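The Grallham two-arm kit has been on my list since December, and I finally got time with one. The full set is 1172 dollars, or 800 if you already own the controller. I went for the full set.

Setup took me most of an afternoon. The manual skips the step where you pair the arms, so do that before you bolt anything down.

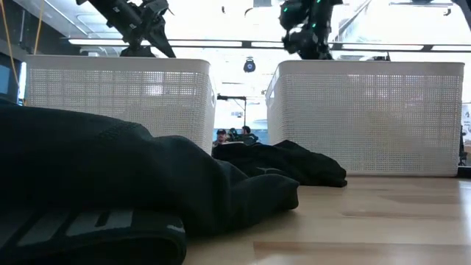
Laundry is the job I care about. Dark knits are harder for it than towels, and I keep the speed at 15 out of 100 for those. Any higher and I don't trust the grip.

Support answered my email the next day. I'll post again after I try the Skultum grippers.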